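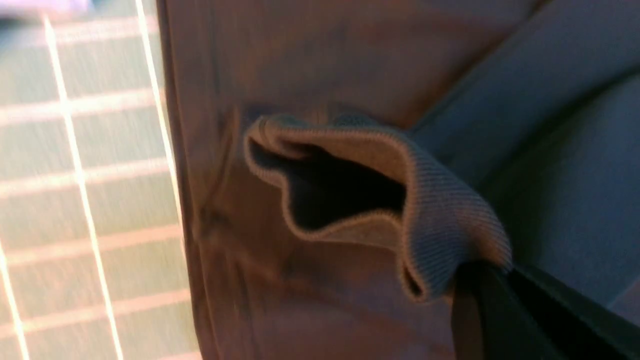 Why is a cuff knitted in rib when the sleeve is plain jersey?
Rib stretches across its width and recovers, so the cuff passes over the hand and closes at the wrist. Plain jersey stretches less and tends to stay stretched.

Unit 3 - Knit sleeves and cuffs
Notes: Mechthild Nägeli

Terms. Wale: a vertical column of loops. Course: a horizontal row. In 1x1 rib, face and back wales alternate; the back wales sink between the face wales and give the band its fine vertical lines.

Contrast cuffs, such as grayish blue on a mauve-brown sleeve, show uneven joining more readily than matched ones. Mark cuff and sleeve opening in quarters, pin at the marks, and stretch the cuff only as far as the sleeve edge.

Folding. Turn the cuff fully out before folding the garment. A cuff left crumpled hides the rim, and faults in the edge stitching are missed at inspection. Lay the sleeve flat, smooth toward the cuff, then fold.

For Friday: one sleeve sample, cuff attached, unpressed. Hand in to Brian Were.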